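Wedwood Heating Support
Ticket 1329
Subject: Bedroom radiator gets hot when heating is off
Opened: 30 May 2024
Status: Closed
Customer: Wiesława Wieczorek
Assigned to: Sławomir Żak
Equipment: Drasov zone controller, Kurek circulation pump, Gresov zone valves, 200 liter hot water tank
Category: Zones and valves

Customer, first message

The radiator in the back bedroom gets hot on its own. All the heating zones are switched off on the Drasov panel and have been since the weather warmed up. The radiators in the living room and hallway are cold, as they should be. The bedroom one comes on early in the morning and again in the evening. It isn't as hot as it would be in winter but I can't keep my hand on the top of it for long. The bottom half is cooler.

I have turned the panel off and on. I also deleted the schedule for zone 3 (that's the bedroom) and it made no difference. The panel says "Off" next to zone 3 while the radiator is hot.

The pump was replaced in April by an installer, not one of yours. I don't know if that matters.

Support, Sławomir Żak

Thank you, that's a clear report. A few questions before we change anything.

Do the times when the radiator gets hot match the times when the tank is heating? You can see these on the Drasov panel under Hot Water, Program.

Is the thermostatic valve on that radiator open, and does turning it to the frost setting change anything?

Where is the bedroom compared with the boiler: same floor or above it?

Please leave the zone 3 schedule deleted for now. If we put it back we'll have one more thing to rule out.

Customer

Hot water program is 5:30 to 7:00 and 18:00 to 19:30. Yes, that does match. I hadn't thought of the hot water.

There is no thermostatic valve in the bedroom, just a plain handwheel. When the zones were put in I was told that room had to have one radiator without a thermostat on it because the room sensor is in there. If I close the handwheel all the way the radiator stays cold, but it's stiff and I don't want to break it.

The boiler and tank are in the utility room on the ground floor. The bedroom is upstairs, right over it.

Support, Sławomir Żak

Leave the handwheel as it was, fully open, so that we can see the fault. Old handwheels often weep at the spindle once they have been moved, so have a look at it tomorrow and wipe it dry if needed.

There are three things that could do this, in the order I'd check them:

1. The zone 3 valve is not closing all the way, or its motor head is being told to open.
2. The wiring at the controller has zone 3 and hot water on the wrong terminals.
3. Hot water is finding its way up the pipe to the bedroom with no valve or pump asking it to.

For the first one, please look at the Gresov valves next to the tank while the hot water is heating. Each motor head has a small window with a white pointer. O is open, C is closed. Tell me what zone 3 shows. No need to take any covers off.

Customer

Checked at 18:20. There are four of them in a row. The hot water one is at O. The other three are at C. Radiator upstairs already warm.

One thing I noticed: the label for zone 3 has been crossed out and rewritten in pen, I think it said zone 2 before.

Support, Sławomir Żak

The label is worth sorting out. Please do this outside hot water hours: set zone 2 to Manual, 22 degrees, wait five minutes, and note which pointer moves. Then set zone 2 back to Off and do the same with zone 3. Also note which radiators warm up each time.

Customer

Zone 2 on: second valve moved to O, hallway got warm.
Zone 3 on: third valve moved to O, bedroom got warm.
After I turned them off both pointers went back to C. So the pen label is right and the panel controls the valve it says it controls.

I left it a couple of hours after that and the bedroom radiator went cold. So it does go cold, only not when the tank is heating.

Support, Sławomir Żak

Good, that takes the wiring off the list. It also makes a badly leaking valve less likely, though not impossible. A pointer shows where the motor is and tells us nothing about the seal inside.

Next test is with the boiler out of the picture. According to the installation sheet your tank has a 2000 W electric immersion heater as backup. Please do the following this evening:

Turn off the boiler at its own switch before 18:00.
Turn on the immersion heater at the switch in the utility room.
Leave it on for the whole evening slot.
Check the bedroom radiator at 18:30 and 19:30.
Turn the immersion off and the boiler back on when finished.

If the radiator stays cold with the immersion, the heat is coming from the boiler loop and we look at the pump and the pipework around it. If it gets warm anyway, then it is coming off the tank coil, and that's a different repair.

Customer

Done. 18:30 cold. 19:30 cold. Water was hot enough for a shower, so the immersion does work, I've never used it before.

Boiler back on this morning and the radiator was hot at 6:15. I felt the two pipes going into it too. The one on the left (valve side) was barely warm and the one on the right was hot. In winter it's the left one that gets hot first, I'm sure of that, because the curtain hangs on that side and I always move it.

Support, Sławomir Żak

That detail about the pipes is very helpful. It means water is going through the radiator backward. It's leaving the boiler, passing through the tank coil, and then part of it goes up the bedroom return pipe when it should go back to the boiler. The zone valve is on the flow side, so the reverse route avoids most of the resistance, and a valve that seals well in one direction may let a little through in the other. Some models hold against reverse pressure and some don't. The older Gresov ones don't hold well.

What normally prevents it is a check valve in the return. On your layout drawing there is one shown just below the pump, inside the pump union. It's a small plastic insert with a spring. When a pump is changed it comes out with the old union, and it has to be moved across to the new one by hand. The new Kurek pumps come without it.

Do you still have the old pump, or any parts the installer left?

Customer

There's a box in the utility room with the old pump in it. I looked inside. There is a black plastic piece in the end of one of the big nuts, with a spring behind it, I can push it in with a pencil and it comes back. Is that it?

Support, Sławomir Żak

It sounds like it. Please don't reuse that one, they get brittle. We'll bring a new one. This is a job for a technician as the pump has to be isolated and drained, and I would also like to check that the isolation valves still close. I can come myself. Morning slot or afternoon slot, let me know.

In the meantime you can stop the problem by using the immersion heater for hot water, but it will cost more than the boiler does. Or leave the bedroom window open in the evening. Whichever suits you.

Customer

Morning please. I'll stay with the boiler and the window.

Should I move anything upstairs? The radiator is at the foot of the bed, there's not much space to stand there.
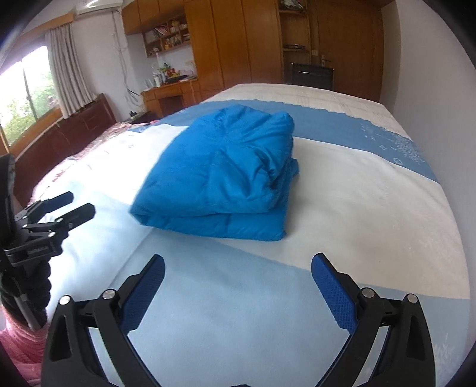

The bed in the back bedroom.

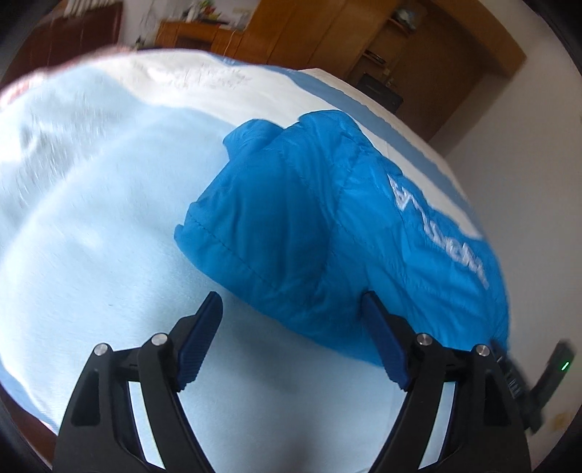
Support, Sławomir Żak

No need to move the furniture. I only have to reach the bleed screw and the handwheel, and most of the work is downstairs. If you have an old towel, put it on the floor under the radiator.

Please switch off the morning hot water slot on the day of the visit. I want to start with the pipes cold.

Visit notes, Sławomir Żak

Arrived 8:10. System pressure 1.4 bar cold. Zones off, hot water off.

Ran hot water from cold with surface probes on the bedroom return and on the common return. Bedroom return followed the common return up within a few minutes. Bedroom flow pipe stayed well behind. Confirms reverse flow.

Isolated the Kurek pump. Lower isolation valve closed fully. Upper one passed slightly, caught in a bucket, manageable. Opened the lower union. No check insert fitted. Seat clean, old fiber washer reused by previous installer and starting to flatten. Fitted new insert with arrow in direction of flow, new washers top and bottom.

Refilled to 1.5 bar, vented pump, bled bedroom radiator. Some air came out, then water. Handwheel spindle damp, nipped up the gland nut a quarter turn. Dry after that.

Ran hot water again for 50 minutes. Bedroom radiator cold at both ends. Tank up to set temperature. Tested all zones one by one from the Drasov panel, each opened and closed as labeled. Printed new labels for zones 2 and 3.

Also found: pump was set to its highest fixed speed. Changed to constant pressure, middle setting. High speed would have made the reverse flow worse and isn't needed for this size of house.

Left with customer: old insert and washers. Zone 3 schedule to be re-entered by customer before fall, settings written on the card inside the controller cover.

Upper pump isolation valve should be replaced next time the system is drained for anything else. Not urgent.

Customer

Radiator cold last night and this morning, hot water normal. The pump is a lot quieter too, I used to hear it through the wall.

One question. Can I put a thermostatic valve on the bedroom one later so I can close it without fighting with that handwheel?

Support, Sławomir Żak

Glad it's holding. I'd leave it as it is. The room sensor for zone 3 is in there, and a thermostatic head would shut before the sensor is satisfied - the panel would keep calling for heat and the boiler would keep running for nothing. If the handwheel bothers you, we can fit a new manual valve when we do the isolation valve. I've added both to your record.

Closing this ticket. Replying to it within 14 days will open it again under the same number.

Internal note: added "check insert in old union" to the pump replacement sheet, step 4. Same symptom should be asked about on any call that mentions a recent pump change and a warm upstairs radiator in summer. Ask about the return pipe first, it saves the valve tests.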